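Bed-making task – who's tried it with the hand gripper?

drovener_6
Posted Monday
Our club is doing the bed task for the February round. Handheld gripper first, collect demos, train after. 789 clips so far and the blanket is still the worst bit. Anyone got it folding in one go? Bimla Srivastava wants us on 12 tries per person, I think thats too few.
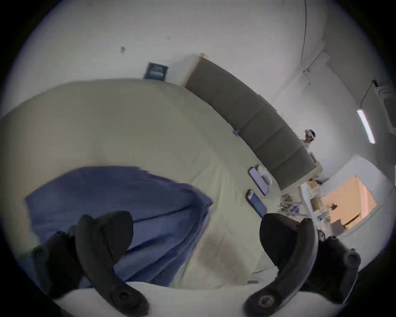

blanket task, fisheye view, both jaws showing

galon
Start with the blanket flat. You've got it crumpled every which way, model will never learn where a corner is.

drovener_6
One corner is pointing right at the middle of the sheet tho. Easy grab

ollesmont
Disagree with galon. Crumpled is the point – flat start is cheating, judges mess it up anyway. I'd move the phones off the bed though. Two of them up by the headboard, model might pick up on that.

galon
Judges mess it up a bit. Not like that. We had 2,579 clips last year, mostly messy, and lost to a team with half.

Hầu
more clips isnt the fix. slow down on the grab, ours were all too fast. also 12 each is fine if you swap people

drovener_6
Ok. Phones off, slower grabs, keeping it messy. Will do 6 flat ones for galon and compare

galon
6 tells you nothing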